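Home Explore Notifications Log in
We use cookies to keep this site working. Accept Manage

Thread

August 1, 2022

Ploltanus
Three months with a used compact pickup as my only vehicle. I bought it in May from a small lot out on Keogh Road after my wagon failed inspection for the second time. A few people asked how it's going, so here are my notes.

Ploltanus
The basics: four-cylinder, five-speed manual, extended cab, rear-wheel drive. It had one previous owner and a folder of service receipts in the glove box. The receipts mattered more to me than the mileage did.

Ploltanus
The bed is six feet long. That covers nearly everything I do. Bikes go in with the front wheels off. Sheets of plywood go on top of the wheel wells with the tailgate down and a red flag on the end.

Ploltanus
Payload is where people get into trouble with small trucks. The door sticker on mine gives a number, and that number includes you, your passenger and whatever is behind the seat. I keep my loads of gravel and topsoil to 700 pounds and make a second trip if I need one.

Ploltanus
I did put 1000 pounds of pavers in it once. It drove, but the steering got light and the stops got long. I took the back roads home at 35 and haven't done it again.

Ploltanus
Gas mileage: I drive 123 miles in a normal week, mostly to work and back, and one tank covers two weeks with some left over. Running with the tailgate down made no difference I could measure. Tire pressure did.

Ploltanus
Rear seats: they fold out from the side wall and they are not for adults. I took the cushions out in the first week and use the space for storage. Jumper cables, straps, a tarp, a bag of old T-shirts for rags.

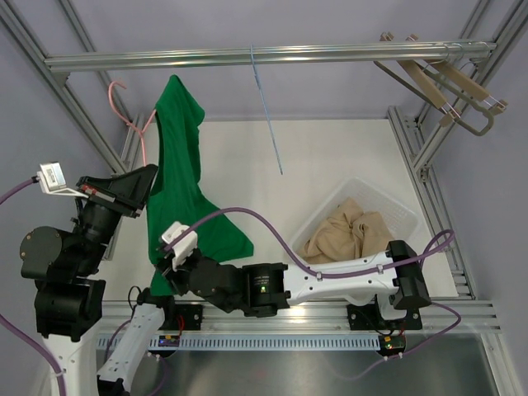
Green T-shirt and a pink hanger.

Ploltanus
Tires next. It came with highway tires that were fine on dry pavement and poor everywhere else. I went with a set of Skosemier all-terrains in the stock size. Slightly more road noise, much better on the wet grass at my brother's place. The spare is still the old one.

Ploltanus
Bed cover: I tried a soft roll-up cover from Flomer. It took me under an hour to fit with a socket set and two clamps. It keeps groceries mostly dry. In heavy rain some water gets in at the front corners – a strip of foam tape fixed most of that.

Ploltanus
Repairs so far: front brake pads, a battery, one door handle and a clutch slave cylinder. I did the pads and the handle myself. The slave cylinder went to a shop. Total was less than 5 payments on the new truck I was looking at last year.

Ploltanus
Things I don't like. The headlights are weak. The cup holders block the ashtray, where the only power outlet is. The rear end hops on washboard roads when the bed is empty, so I leave two sandbags over the axle.

Ploltanus
Things I do like. It fits in my garage with the door shut. I can reach over the side of the bed and touch the floor, and I can't do that with my neighbor's full-size. Parking downtown is easy.

Ploltanus
Someone asked about towing. I have a small utility trailer and the truck pulls it fine on flat ground. On the long grade north of town I'm in third gear with the trucks in the right lane. If you tow every weekend, buy something bigger.

Ploltanus
Also asked: would I get four-wheel drive next time? Probably. I haven't been through a winter with this one yet – I'll add to the thread when I have.

Ploltanus
Next job is the rear shocks. I have the parts in the garage and the lower bolts are soaking in penetrating oil. If anyone has done these on an extended cab, let me know if the bed has to come up.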